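Tastmont Clothing Reuse Grant: progress report to Urkon
Nov 20, 2020

The grant has paid for 3115 garments sorted since August. That is the number you asked for, and it is correct, but I would be careful with it. Sorting is the easy part.

Of those, 417 were sold or given away. The rest are in storage, and our rent there goes up next quarter. Avotiņš still says its buyers will take 95 percent of the wool. I have yet to see an order.

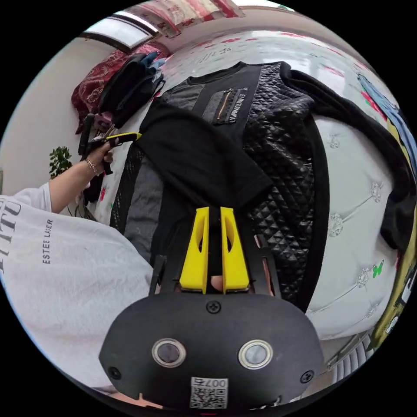
The new price tags from Sturkoris were meant to speed up sales. They may have – the records are too thin to tell, and I would not pay for a second batch on this evidence.

We ask to move the unspent tag money to storage and to push the sales target back 3 months. A second shop, as the original plan proposed, should wait until Avotiņš puts something in writing.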